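Foltero floor care notes
README, second revision, May

What this covers

Notes on keeping a gray marble-patterned floor clean in a shared room with a wooden table, a threshold step and people walking through all day. The folder holds these notes, a product log and one picture.

Claims we were given, and what we think of them

The Ivach flat mop was sold to us as streak-free. We logged 14 sessions with it and marked streaks in 11. Maybe we wring it badly. The leaflet doesn't say how hard to wring, so we doubt anyone tested that either.

Hegazy concentrate says 500 mL of solution does a whole room. It doesn't say what size of room. We mixed 800 mL and still went back to the sink.

A marble pattern hides dust very well, so "looks clean" isn't accepted as an entry in the log. Wipe a white cloth along the floor and write down the colour it comes up.

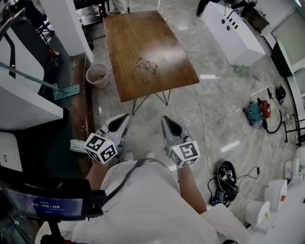 One reader wrote in to say the step is where all of this falls apart: a flat head rides up on the edge and leaves a line of grit along the bottom, and no cleaner will fix that. Fair point. We now do the step by hand with a cloth, before the mop comes out.

Order of work

Wastebasket off the floor first. Glasses and other small things can stay on the tabletop. Mop under the table between the hairpin legs, then work back toward the step.

Known gaps

Only one floor. No comparison with a string mop. The Clisport pads arrived on a Monday and haven't been tried, whatever the packet promises.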